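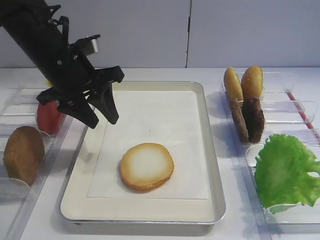

Set Up the Burger Station on Edge
By Tiburcio Barrera
4/2/26

Most small kitchens store burger components flat. Patties go in a stack with paper between them, tomato slices fan out on a plate, and lettuce sits in a tub under whatever was put down last. The method is cheap and familiar. It is also the main cause of slow assembly, and I think it should be dropped wherever the counter allows.

A stack gives access to one item, the top one. A slotted rack gives access to every item in it. With a patty standing on edge between dividers, both faces are exposed and the cook can judge size and color before picking it up. Tomato slices kept upright drain downward and do not press water out of each other. Lettuce needs a compartment of its own, wide enough that the ruffled edge is not crushed.

Clear plastic is the right material for the dividers. Stock level can be read from the side, and a soiled slot shows immediately. Opaque racks hide both.

The bottom bun should go down first, cut side up, on a tray lined with parchment. Racks belong on both sides of the tray, within reach of a bent elbow. I prefer an aluminum tray with a raised rim because the paper stays put and crumbs stay inside. The paper is replaced when it is marked, and the tray then needs only a wipe.

Rutilio Cisneros, who ran the line at Orkosham in Clatville, objects that racks take longer to load than a stack. He is correct. When we compared the two methods in January, loading took 4 minutes longer per shift. Assembly, however, dropped from 30 seconds to 18 for a plain burger. At any reasonable volume the loading time is recovered before the first rush ends.

His second objection, washing, is stronger. Narrow slots trap grease, and a rack that does not come apart should not be bought. Slots should be wide enough to admit a bottle brush.

Top buns can stand in the same rack as the patties provided they have separate slots. Bread that touches meat in storage softens on one side, and the customer notices.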